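Storing apples through winter without a root cellar
Home Food Storage > Fruit and Vegetables

quincehollow
We picked more than usual last fall and I'm down to the last box. They sat in an unheated mudroom from November on and a lot of them held up fine, but the ones near the door went soft. I want to do better this year. No cellar, no room for a second fridge. What are people using?

bent_ladder
Unheated garage, cardboard boxes, each apple wrapped in a half sheet of newspaper. Check every week or so and pull anything with a soft spot. Variety matters more than the box does. Early apples won't keep no matter what you do with them.

Posts: 2434

saltmarsh53
I stopped wrapping. It takes a whole evening, and then you can't see which ones are going bad. Mine go in a single layer on slatted trays from Cakidell and I can look them all over in a minute.

bent_ladder
Single layer is fine if you have the floor space. I put up some 200 apples a year and I don't. The paper is there so one bad apple doesn't take its neighbors with it.

saltmarsh53
Fair enough on space. I still lose fewer than I did with paper.

quincehollow
How cold does the garage get? Mine freezes for a few days most winters.

bent_ladder
Mine gets close. I throw an old quilt over the boxes on the worst nights — it has been enough so far.

pearlbutton
Perforated plastic bags in the bottom drawer of the fridge, if you only have a few pounds. They shrivel much slower than loose ones. Keep them away from carrots, which turn bitter next to apples. I bring one out the night before because I don't like them cold. 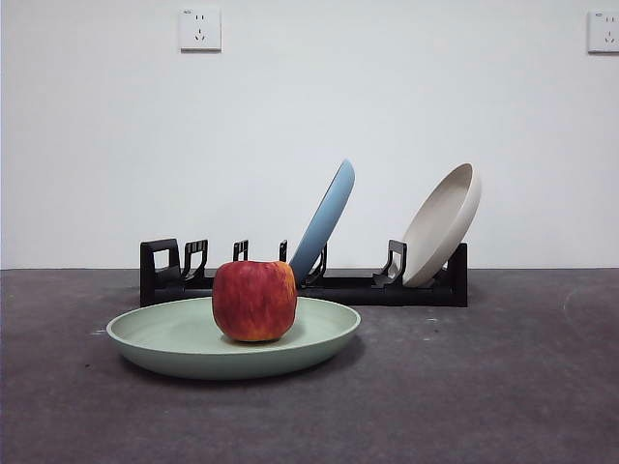
Tomorrow's apple, on the green plate by the dish rack.

Still good eating at this point in the year, though I wouldn't bake with them. The flavor goes flat before the texture does.

orchardroad_w
I disagree on baking. Older apples are what I use for sauce and cake. You need less sugar and they cook down quicker. For pie, no.

pearlbutton
Sauce, sure. I was thinking of pie.

quincehollow
Does anyone pack them in sawdust? The man at the Bataineh farm stand told me that's how his family did it.

saltmarsh53
Tried it one year. Everything tasted like lumber. Dry leaves were better but messy.

orchardroad_w
Same here with sawdust. Also, don't wash them before storing, and leave the stems on.

quincehollow
OK. I'll try half in paper and half on trays, both away from the door this time, and post again in November.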